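To: robotics-club list
From: Zawadi Ogola
Date: 04/01/2026
Subject: Re: Two-arm tidying task, arrangements for the spring term
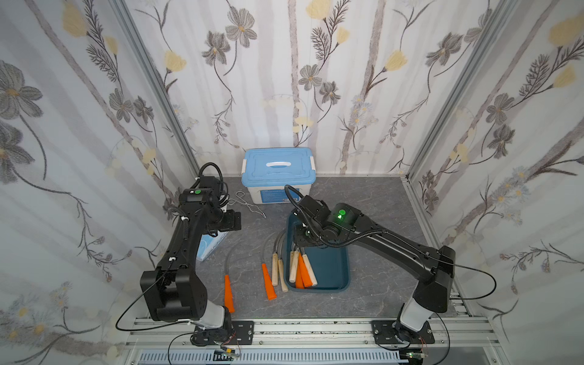 1. Status of the task

Members are asked to note that the jump rope task has been adopted as the club's entry for the Mestwood student round. Both arms will be used. The teal tray remains the target container, and the white box with the light blue lid is to stay against the rear wall.

Raed Khasawneh wrote:

> Dear all,
>
> Before the rota is issued, I should be grateful for a decision
> on three points raised by the second-year group.
>
> First, may a rope be counted as stored if the handles are in
> the tray and the cord is still hanging over the rim? The Mestwood
> rules say only that the item must be "in the container".
>
> Second, the group would like to begin with both arms working
> at once. My own preference is for one arm to move at a time
> until the cords are better understood. They catch on things.
>
> Third, we have 142 recorded attempts under the old layout. Are
> these to be kept?
>
> Raed Khasawneh

2. Replies to the points above

On the first point, a cord over the rim will be accepted in practice sessions and marked "partial" on the sheet. For the competition we shall assume the stricter reading until the organisers reply to our letter.

On the second, Raed's preference is approved. The right arm will handle the tray side and the left arm will wait clear of it. Groups wishing to move both arms together should apply to me in writing, with a short plan.

On the third, the old attempts are to be kept in the folder named Gunard and must not be mixed with new work. The new folder is named Lirnent. The target for the term is 800 attempts, of which the first 100 will be reviewed by Raed before any training is started.

3. Conduct of sessions

Ropes are to be laid out afresh before each attempt, some in the tray and some on the floor, with the handles in varied positions. Please do not straighten the cords. Hands must be outside the enclosure before either arm is enabled, and the person at the controls must say so aloud.

The wallpaper and floor covering are not to be changed during the term. The Mbwambo group has asked for a plain background; this will be considered in October.

4. Rota

Requests for session times should be sent to me and not to the list. Members who have not completed the safety sheet cannot be placed on the rota.

Zawadi Ogola
Club Secretary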